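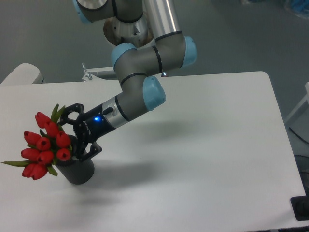

How often should the fingertips of an overhead gripping arm be checked? Before every shift, and again after any object has slipped or been dropped.

Reference > Automation > Handling cells > Overhead arm cell

Contents Setup Calibration Care Repair See also

Last edited in February by the Cadwaladr reference desk

An overhead arm cell is a small robot workstation in which a jointed arm hangs above a table instead of standing on it. The tabletop stays free for the objects being handled. Cells of this type are used for light work such as moving vases, bottles and boxed goods. The best documented one is the Watine cell, built by Petier and used for training at the Akach workshop.

Setup

The arm is bolted to its mount through a flange at the base. Bolts are tightened in a cross pattern, first by hand and then with a torque wrench. A hanging arm puts a steady pull on its bolts, so the Watine manual asks for a second tightening after 20 hours of running.

The mounting angle must be entered in the controller before the brakes are released. If the controller is left on its floor-mount setting, it corrects for gravity in the wrong direction and the arm can move suddenly when it is switched on. This is the most common setup fault in cells converted from floor mounting.

The table is leveled next. A plain matte white top is often chosen because it gives few reflections and shows dirt quickly. Cables on the floor are led away from the side where the operator stands.

Calibration

Calibration ties the position of the gripper to the position of the table. A pointed tool is fitted in place of the gripper and touched to 4 marks near the corners of the top. The controller works out the height and tilt of the surface from these points. The gripper is then refitted and its weight entered again.

Grip force is set separately for each object. A two-finger gripper may hold a vase with one finger over the rim and the other against the side. This hold keeps the gripper body high, but flowers or other contents can lie over the upper finger and hide it from a camera. Operators at Akach begin at 80 percent of the listed force for a heavy vase and lower it in small steps. Thin glass is started much lower.

A textured vase is easier to hold than a glazed one. The setting found for one should not be carried over to the other.

Care

Daily care is short. The fingers are wiped with a dry cloth, the pads are looked over for cuts, and the gripper is opened and closed fully with nothing in it. Work with cut flowers adds some tasks - pollen and bits of leaf collect in open-frame fingers and have to be brushed out. Water is kept off the connector at the tool flange.

The joint caps are left in place for routine cleaning. They are removed only for inspection, with the power off and the arm supported. An arm that hangs from above can drop when a brake is released, and a padded stand is placed under the wrist first.

Finger pads on the Watine cell are replaced after more than 400 hours of use, or sooner if they have hardened.

Repair

Most repairs concern the gripper. Slow closing usually comes from dirt in the finger linkage. A gripper that loses its signal partway through a move is checked at the connector, then along the cable where it bends at the wrist.

Play in the last wrist joint shows up as a small error that changes with the direction of approach. It can't be removed by calibrating again. The joint is exchanged as a unit, and the corner marks are touched once more before the cell goes back to work.

See also: Floor-mounted arm cell; Finger pads; Tool flange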